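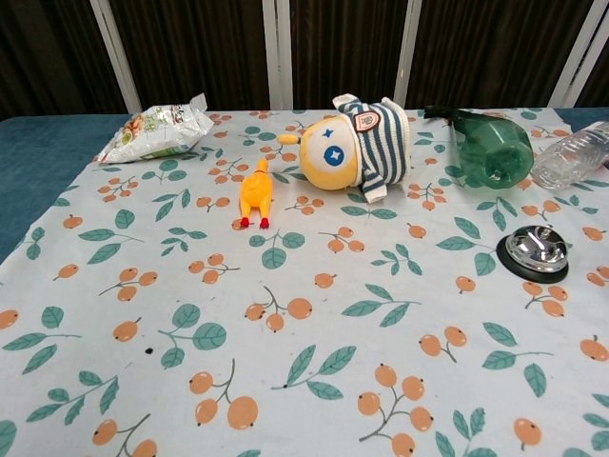
Re: Hall bookings and the kitchen key

Dear members,

Further to the message quoted below, the management group of Brukach Hall has agreed the following.

Keys will be held at the Kisenora office from June. Groups should collect them before 4 p.m. and sign the register on return.

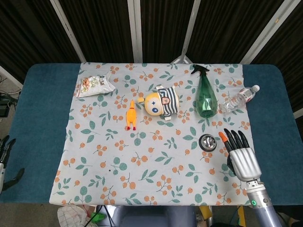

The deposit remains at 9 pounds per key. Groups holding more than one key are asked to hand back the spare by the end of the month. Requests for the upper room should still be sent to Tarek El-Sayed.

Yours faithfully,
Saskia Gilchrist
Bookings Secretary

Keith Nepia wrote:
> Dear Ms Gilchrist,
> Our group was unable to enter the kitchen on
> three evenings last month, as the key had not
> been returned. May we ask who now holds it, and
> whether the deposit is to change?
> With thanks,
> Keith Nepia
> Potgieter Singers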